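# Birkia bench arm — setup FAQ

Short answers for whoever is running the knob task on the Birkia cell. Will tidy up later.

**Where does the arm go?**
On its base block, right on the tabletop, toward the far end. Leave a gap between block and tray — a finger width is fine. Leave the near end of the table clear.

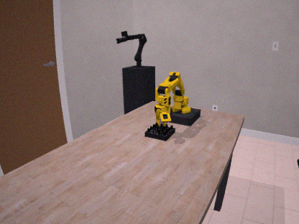 **Does it need bolting down?**
Yes. Four screws through the block. Recheck after 30 runs, they creep.

**Arm faults at power up. Now what?**
Usually the wrist cable. Power off, reseat, wait for the light, try again. Still faulting — note the code and send it to Orellana. Error 757 is just the supply, swap it. Spare is in the Casstead drawer.

**How do I zero the gripper?**
Fingers fully open, then run `home`. Dont push them by hand with power on. If the two tips don't meet evenly when closed, loosen the left one, square it up, retighten.

**What speed for the knobs?**
Start at 200. Go to 300 only once it's hit every knob without slipping. Come in with the fingers open and stop short of the panel, then close.

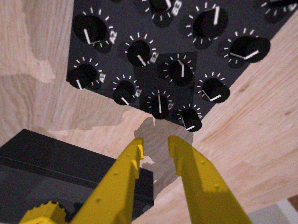
Slipping at the low speed means worn fingertips. Check the steps on the inside edges, replace both fingers as a pair.

**Panel got bumped. Redo everything?**
No. Reteach one corner and the knob furthest from it, the rest gets recalculated. Takes around ten minutes.

**Cleaning?**
Dry cloth on the arm and panel. No spray near the joints, we lost an encoder at Brotgate that way. Brush for teh gripper gear teeth, no grease.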